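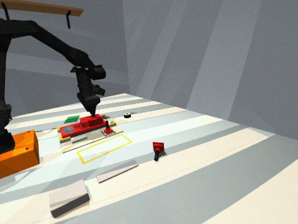
I moved my desk out of the bedroom in February, and I have been meaning to write up how it went. A few people asked after I mentioned it in the last post.

The apartment is one bedroom, on the third floor, 519 square feet according to the lease. For two years I worked at a table next to the bed. My chair backed into the dresser, so I couldn't open the bottom drawer without rolling out of the way first. I kept winter socks in there and mostly wore other socks.

The first plan was to put the desk in the living room under the window. I measured the wall at 37 inches between the radiator and the door trim. The desk is 48. I had known the desk was 48 inches when I bought it, and I still measured the wall twice to see if it would come out different.

The second plan was the hall closet. It's deep for a closet, and the previous tenant had run an outlet in there for a vacuum charger. I took the door off its hinges and slid it behind the couch, where it still is. The rod came out with two screws. The shelf above it took most of a Saturday's worth of effort spread over several evenings, as somebody had painted it to the wall at least three times. I cut along the joint with a utility knife and tapped it up from below with a rubber mallet. Some plaster came with it. I filled the holes, sanded, filled them again where they had shrunk, and painted everything the same off-white as the hall.

For a work surface I used a solid core door slab cut down to fit. Azucena Orozco, who lives downstairs and has a table saw in her brother's garage, made the cuts for me. She told me to bring the real measurements at the back, middle and front of the closet, and they were all different. The back is almost half an inch narrower. We cut to the back measurement and I put a strip of trim along the gap on the left side. It rests on cleats screwed into studs on three sides. I can lean on it with my full weight and it doesn't move.

Light was the main problem. The hall fixture is behind me when I sit, so my own shadow fell on whatever I was reading. I tried a clamp lamp, which got hot and took up room. What I have now is an LED strip stuck under a shallow shelf at eye level, warm white, on a plug-in dimmer. I keep it at the lower end during the day and turn it up after five or so.

Air was the other one. With the door off it's fine, but in the afternoon it gets stuffy if the bedroom door is closed too. I bought a small clip fan and point it at the wall.

Total cost was $226 including the paint and the fan. The slab was the most expensive part. I could have saved money on brackets, as I bought a set I ended up not needing and lost the receipt.

Things I would change: I mounted the shelf an inch too low, so the monitor only fits tilted back. I should have painted the inside before putting the cleats up, and you can see where the roller couldn't get into the corners. I also never figured out a good spot for the printer. It's on the floor under the surface and I kick it.

The coats and the vacuum had to go somewhere. The coats are on hooks by the front door, five of them, and it looks crowded when people visit. The vacuum lives in the bedroom, in the corner where the desk used to be. I can open the bottom drawer now.

Next I want to do something about the closet door behind the couch. The lease says everything has to go back when I leave, so I can't get rid of it. Azucena says it would fit flat under the bed. I haven't measured yet.

Filed under: Home, Small Spaces | 4 Comments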